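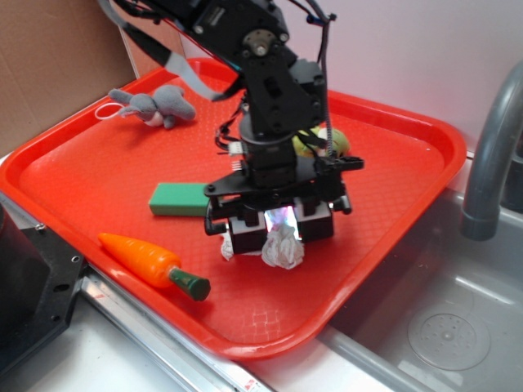

The Tray

Kaisu Hyvönen had a rule for moving house, and the rule was the red tray. Anything small enough to be lost went on the tray, and anything on the tray had to be argued over before it could go in a box. She loved this part! Other people loved the new keys, or the first night with the mattress on the floor and noodles out of the carton. Kaisu loved the tray.

"You have four hundred books to pack," said Arvo from the hallway, "and you are looking at a carrot."

"It's a very good carrot," she said.

It was, too. It was orange the way carrots are in picture books, and it had come from the toy shop on Warnus Street the summer they moved in, when Sofia was still small enough to ride home in the grocery bag (or nearly, she had tried it). Sofia had made soup with it every evening that July. Carrot soup, carrot cake, carrot telephone. Once it had gone along to the dentist, in a coat pocket, for courage.

"Keep," said Kaisu.

"Keep," Sofia agreed. She was eleven now, and she had pulled her chair up close so that nothing could be decided without her.

Then they came to the gray one with the string, and everybody had something to say.

"Mouse," said Arvo, who had given up on the books.

"Elephant," said Sofia.

"Look at the ears!"

"I am looking at the ears. Those are elephant ears."

"They're round. A mouse has round ears. And what about the nose?"

"It's a baby elephant. The nose hasn't finished."

Kaisu had heard this discussion so often that she could have done both parts herself, and she was thrilled to hear it again. They had never settled it. At Christmas it hung on the tree by its white loop as a mouse, and for the rest of the year it lived on Sofia's lamp as an elephant, and it had put up with both jobs for years without a word.

"Keep," they all said, more or less together.

The green block took longer. It didn't have a name or a birthday. It had been a sofa for dolls, a bus, a mattress, a mountain, and for one long rainy week the entire town of Clunadis, where Sofia was mayor and Arvo had to apply in writing for a fishing license. His application was turned down. He still brought it up.

"If we keep it, I want my license," he said.

"You can reapply," said Sofia.

And next to it on the tray, where they could put off talking about it a little longer, lay the lumpy one.

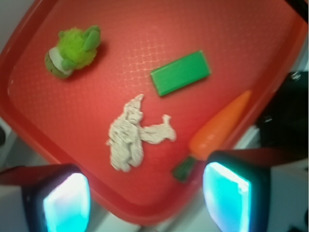
The Lumpy One

It was pale and bumpy all over, with a knob at the top that could be a head, and a long arm stuck out to the side as if it were hailing a cab. None of them knew what it was. Kaisu thought it had come from Arvo's aunt. Arvo thought it had come with the apartment.

"I made it," said Sofia.

They both turned to look at her.

"In second grade, with Mr. Krawczyk. It's you, Mom. You're waving."

Kaisu bent down until her nose was almost on the tray. She looked at the knob and she looked at the arm, and — oh, there she was! It was the school gate wave, the enormous one that Sofia had asked her, later on, to please stop doing in front of people. It even had the little bump at the end, for the hand.

"I thought it was a potato," said Arvo. "I've dusted it for years. I said good morning to it."

"You said good morning to Mom."

"Well, that's fine, then."

Kaisu laughed so hard that she had to hold on to the sink. She wanted to call her brother Esko in Oulu that very minute and tell him she was a sculpture. She wanted a shelf for it in the new kitchen, at eye level, with a lamp! Arvo said there was already a line for lamps, on account of the elephant.

"Mouse," he added quickly, but Sofia had heard him, and she was up off her chair with both fists in the air.

"He said elephant! Mom, he said it!"

The Box

It took them until supper to find a box that was good enough. The one from De Luca smelled of coffee, and the next had a soft bottom. In the end they used Kaisu's boot box and lined it with a scarf. The block went in first, as a mattress, and the carrot along the side. The shaggy green fellow (a bush, according to Sofia, although he had been a troll on several occasions) went in the corner, where he could see out.

The elephant went in by his string.

"And you?" said Arvo.

Kaisu held the lumpy one in her palm. It weighed hardly anything. She thought about the truck and the stairs, and seven hundred kilometers of road with boxes sliding about in the dark, and she put it in her coat pocket, arm up.

"I'm riding in front," she said.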